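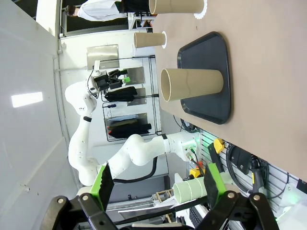 Pale green tube, big tan tube, black tray.

Rewatched Molten last night. The volcano movie with the town that won't evacuate, yes. Thread, because I have complaints and my sister has muted me.

The blurb on Flaver reads: "A geologist returns to her hometown and must convince the mayor, who is secretly her father, that the mountain is waking." The father thing is revealed with nine minutes left. It's in the blurb. It's in the first sentence of the blurb.

Whoever wrote that saw the movie and thought, what would bring people in? The ending.

It has also been filed under Family. I suppose there's a family in it. Most of them go into the lava.

If you've never seen it: made for TV, put out by Trornico, who did a whole run of disaster pictures on what must have been one budget. The same gas station blows up in Molten and in the one with the bees.

I first saw it on Monday, March 26, 2001. I know the date because it's on the label of the tape, in my dad's handwriting, along with "DO NOT TAPE OVER." Under that it says "MOLTEN (pt 2 only)."

So for years I knew part 2 by heart and had no idea how anybody got into the mine.

I had theories. I had a theory that the dog was the geologist's dog. The dog is not the geologist's dog. The dog belongs to a man who dies in part 1, which makes his upbeat little scenes in part 2 play very differently.

OK, the cast. Oana Tudose plays the geologist and she is so much better than anything going on near her. She has to say "that's no earthquake, that's a heartbeat" and she gets through it like a woman reading her own parking ticket.

The mayor keeps a model of the town in his office so he can look at it with regret. You will see this model again. You'll see it very close up, on fire, playing the town.

Anca Nedelcu is the radio operator. She's in the same chair in every scene. I'm fairly sure they had her for one afternoon. She changes cardigans to show that time is passing.

The town is called Voicu. Everyone pronounces it differently. The sheriff pronounces it differently from himself.

Population sign at the start: VOICU, POP. 741. They cut back to the sign at the end and it hasn't been changed, which I think is meant to be moving. All I could think was that it's badly out of date.

Things the mayor blames before he will say the word volcano: the boiler at the school, the railroad, fireworks, "kids," a wet spring.

He is told about the volcano by a volcano scientist. There's a volcano in his window. It smokes behind his head during the conversation about whether there is a volcano.

Somebody is going to reply that the long cut fixes this. I have seen the long cut. It adds a town council meeting.

It's a decent council meeting, to be fair. A woman gets up to talk about ash on her laundry and they make her fill out a form. Best scene in the movie, and Flaver doesn't have it.

What Flaver does have is both halves stuck together with the "Last time, on Molten" recap left in. You get a recap of the scene you finished watching four seconds ago. I rewound to make sure I hadn't sat on the remote.

The star ratings on there are also a treat. Molten has 3 stars. The one with the bees has 2. I'd swap those, and I'll fight in the replies about it, but only until dinner.

Favorite user review: "Not enough lava for the first hour then too much." Yes. That's how they work.

Second favorite: "Bought this for my geology class and regret it." One star, and then several hundred words about basalt. I read all of them.

My dad's tape still plays, by the way. The picture rolls a little whenever the mountain goes off, so the effects look better than they do streaming. There's also a carpet warehouse commercial in the middle of the bridge collapse, and I missed it last night. The bridge feels rushed without it.

Should you watch it? Sure. Don't read the blurb. You've now read most of the blurb, up top, in this thread. Sorry.

Doing the bees next, probably in October when it gets dark early. The blurb for that one says "A beekeeper learns too late that the queen was in the church all along," so at least I know where to look.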